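Automation Project Report: Visit to the Pirville Open Day
Group members: Adaeze Briggs, Chibuzor Okafor, Wanting Lei
Supervisor: Lawal Babalola
November 19, 2024

1. Why we went

Our project is a small sorting cell for mixed household items. We started in September with a budget of 325 pounds and a paper design. Mr Babalola suggested that we look at a working cell before ordering parts, so we booked places at the Pirville open day.

2. The demonstration

The bin picking demonstration was run by Morenike Isah. She explained that the task is to take mixed items from one bin and put them in the one behind it. The items are chosen to be awkward. A tape measure is fairly easy to grip, but sunglasses are thin and a cup on its side can roll.
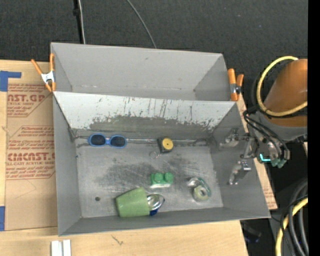 We were allowed to ask questions between runs. Chibuzor asked about shiny metal and clear plastic. Ms Isah said these are the hardest for the vision software, as reflections can hide the true edge. Flat things lying against a wall are the next worst -- the fingers need room on both sides.

Each group watched 4 runs. The log on the screen gave 389 picks for the week so far, of which 280 were right first time. That is about 72 per cent, lower than we had expected.

3. What we will change

Our design had straight-sided boxes. We will now try sloping walls, and hold the boxes down with spring clamps so they can be swapped quickly. Wanting is redrawing the base plate.

We also want to leave more slack in the cables near the wrist. Our first drawing had them far too tight.

4. Still to do

Adaeze will write to Ms Isah about gripper fingers. The parts list goes to Mr Babalola after that.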